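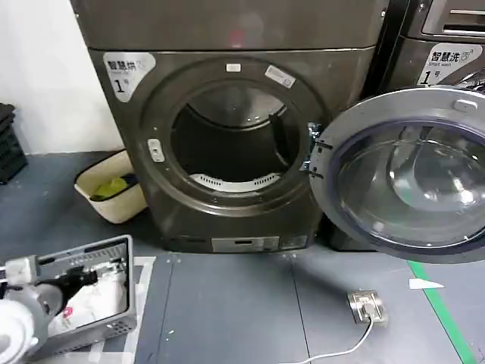

## Student team, dryer loading task: arm grabs half the pile or nothing

Hi all! I'm on a college team (we're called Rilov, don't ask) and our task is moving clothes from a basket on the floor into a front-loading dryer. Door is already open when we start, so that part's free. The grab is killing us. We did 19 runs on Sunday and got 7 clean ones. The rest of the time the gripper either closes on air or hauls up a giant wad that snags on the rim of the drum. White clothes on white clothes, and our depth data in the basket is mush. Has anyone gotten past this without buying a new camera?

**Guadalupe Villaseñor**

---

### 2 replies

**bukton_mentor**

Oh I feel this one. Our kids at Bukton fought it all last October! Quit trying to find a single shirt. Take the highest point in the pile, go down a little past it, close, lift slowly, and then check how wide the gripper stopped. If it's nearly shut you missed, so go again. If it's way open, shake it over the basket and some will drop off. We went from hopeless to 82 percent with only that (same camera the whole time).

Also tape down where the basket goes. Ours kept creeping toward the robot every time the fingers brushed the side, and we spent 2 weeks blaming calibration.

For the rim, come in straight at the middle of the opening and don't let go until the wrist is past the ring. Letting go early is how you get sleeves hanging out.

---

**soltent**

what gripper is it? we just put rubber on the fingers and it was fine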